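Section 7: Installing the Rollum under-bench water filter

Read the whole section before you start. We know you won't, so the cautions have been put next to the steps they belong to.

Before you begin

You will need a shifting spanner, a Phillips-head screwdriver, a torch, an old towel and a bucket. The Rollum comes with its own tap, two lengths of white hose, one length of blue hose, a mounting bracket and a bag of fittings that contains one more washer than you need. The spare is deliberate. Please stop ringing us about it.

Clear out the cupboard under the sink. All of it, including the vase. The cartridge housing needs 66 mm of free height below it so you can drop the cartridge out when it's due for a change, and a stack of ice cream containers does not count as free.

Choosing a spot for the tap

If your sink has a spare hole with a plastic plug in it, use that and skip to step 1. If it doesn't, you will be drilling the benchtop. Laminate and timber are within reach of a patient person with a decent drill. Stone is another matter, and we recommend paying a stonemason.
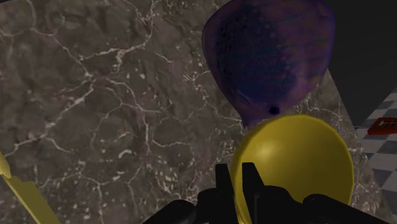 Caution: a hole in a benchtop is permanent. Check underneath for drawers, rails and the dishwasher before anyone picks up a drill. Kwok-wai Chang, who wrote the first edition of this guide, drilled neatly into his own cutlery drawer and asked that the warning be kept in.

Fitting the filter

1. Turn off the cold water at the isolation valve under the sink. If there isn't one, or it turns forever without doing anything, shut off the mains at the meter and tell the rest of the household. Somebody will be in the shower.

2. Open the kitchen tap until it stops running. Leave it open.

3. Put the bucket under the cold connection and undo the nut. There will be more water in there than you expect.

4. Screw the Prirnutel tee piece onto the valve, using one washer. Hand-tighten, then a quarter turn with the spanner.

Note: a quarter turn. Most of the cracked fittings returned to us under warranty were done up by someone who wanted to be sure.

5. Fix the bracket to the cupboard wall with the short screws. The long screws are for brick. In a standard cupboard they will come out the other side.

6. Push a white hose from the tee into the port marked IN, and the other from OUT to the tap. Push until you feel a second click, then tug it. The blue hose is for fridges with an ice maker; if yours hasn't got one, put it in the drawer with the others.
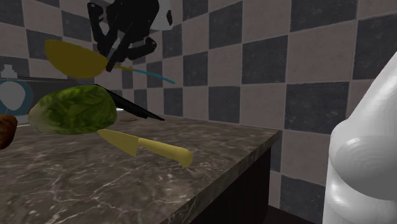 7. Turn the water back on slowly and go over every joint with a dry tissue. A damp tissue means a leak, however small, and it won't heal overnight.

Flushing the cartridge

Run the filter tap for 15 minutes. The water will be grey with carbon dust at first. It's harmless, though we wouldn't serve it to your mother-in-law.

Replace the cartridge (part no. 1523) every 2000 litres. The reminder light is on the front of the housing, inside the cupboard, facing the bin, so write the month on the label as well.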